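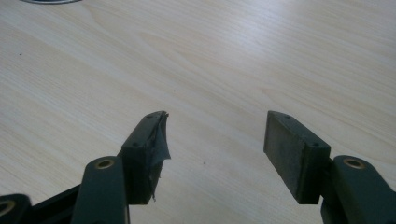
I bought the Mallel table from Dravurar to replace a kitchen table that had started to split down the middle. It has been in daily use since August, so this review covers how it holds up and not how it looked coming out of the box. The color is a pale beige, close to cream, and the grain is fine and soft, with slightly darker streaks here and there and a few faint swirls. The store photos made it look more yellow. On a surface this light, small dark specks stand out, so if crumbs bother you, plan on wiping it often.

Delivery and assembly

It came in one flat box on a Monday morning. The top is heavy and I would not try to carry it upstairs alone. The legs attach with 4 bolts each, and the hex key in the bag is fine for the job, though I switched to my own for the last few turns. Start to finish took me 43 minutes, including flattening the cardboard. The instructions are drawings only. Step 3 shows the side brace the wrong way around, and I had to take it off and flip it before the second pair of legs would line up.

The feet are adjustable. My kitchen floor slopes toward the back door, and I got the table steady by turning two of them out a little. It hasn't rocked since.

Daily use

The surface is smooth with a low sheen. A pen on a single sheet of paper doesn't skip or catch on the grain, and I do my bills at this table, so that counts for something with me. Coffee rings came off with a damp cloth, even one left overnight. Turmeric took longer. I used dish soap and let it sit a few minutes, and there is still a very light mark if you know where to look.

I use trivets, so I can't say what a hot pan would do. A mug of tea straight from the kettle has left nothing.

Scratches are harder to judge. I dragged a stoneware bowl across it in the first week and got a short line that shows in the evening with the lamp on. In daylight I can't find it. The edges have held up well apart from one small dent where a chair arm hits. That is a problem with my chairs, which are a bit too tall for it.

Compared with the Koyama

My last table was a Koyama, bought secondhand. It had a darker top that hid dirt much better, and it seated one more person. The Mallel is lighter to look at and makes a small kitchen feel less crowded. It also wobbles less. The Dravurar listing says it seats up to 8 with the leaf in. I would say six, unless two of them are children.

Good: steady, easy to clean, nice color.
Bad: brace drawing is wrong, shows every speck, leaf is stored separately and takes up closet space.

I would buy it again at the sale price. At full price I would look at the Vemavis tables first, which come with a drawer.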